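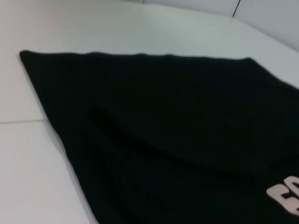 How hot should you wash dark cotton? 30 degrees for ordinary wear, 40 if it smells after drying, and nothing higher unless somebody in the house is ill.

I have kept a wash log since January, mainly to settle a disagreement with Karla Zepeda over whether the temperature or the spin does more to fade black cotton. She says temperature. I say spin, or more exactly the rubbing that goes with a full drum and too little water. The log has 18 washes in it so far, which is thin, but a few points are clear enough to write down.

First, the machine. Mine is a Jukside with a 7 kg drum, front loading, set to 1177 revolutions on its top spin. The odd number is what the display shows and I have never found out why. On the cotton programme the drum fills low and takes in more water only when the load has soaked up the first lot. On the mixed programme it fills higher from the start. Dark things washed on mixed came out with less grey along the seams than the same things washed on cotton, at the same temperature and with the same dose.

Second, the dose. I use Prenia liquid for darks, 2 capfuls for a full drum in our water, which is hard. The bottle gives a table by hardness and soil level and I followed it for the first few washes, then cut the amount by half for the next few. Half was too little. The collars kept a faint smell and there was a dull film on the cloth that rubbed off on a damp finger. I take the film to be lime and not detergent, as it went away after a rinse with a spoonful of citric acid in it. I have gone back to the table.

Third, turning inside out. This does work, though only on the outer face, obviously. The inside still wears. With a thin jersey knit you can see the difference at the hem after a handful of washes – the inside goes slightly furry and the outside stays flat. Heavier cotton shows much less of it.

Drying matters more than I expected. Anything dried on the line on the south side lost colour faster than anything dried on the rack in the hall. Emiliano Cervantes suggested a cloth over the line, which I tried once and gave up on, as the wind took it into next door's hedge. The rack is slower. In cold weather a shirt needs a full night on it and a thick hem may want longer.

On the original question, I still can't separate temperature from spin properly. I changed both at once in two of the early washes, so those entries are no use for this. The next set will stay at 30 degrees, mixed programme, with only the spin changed, and the cloth will be the same make of plain black cotton throughout. Karla has agreed to judge the results without being told which is which.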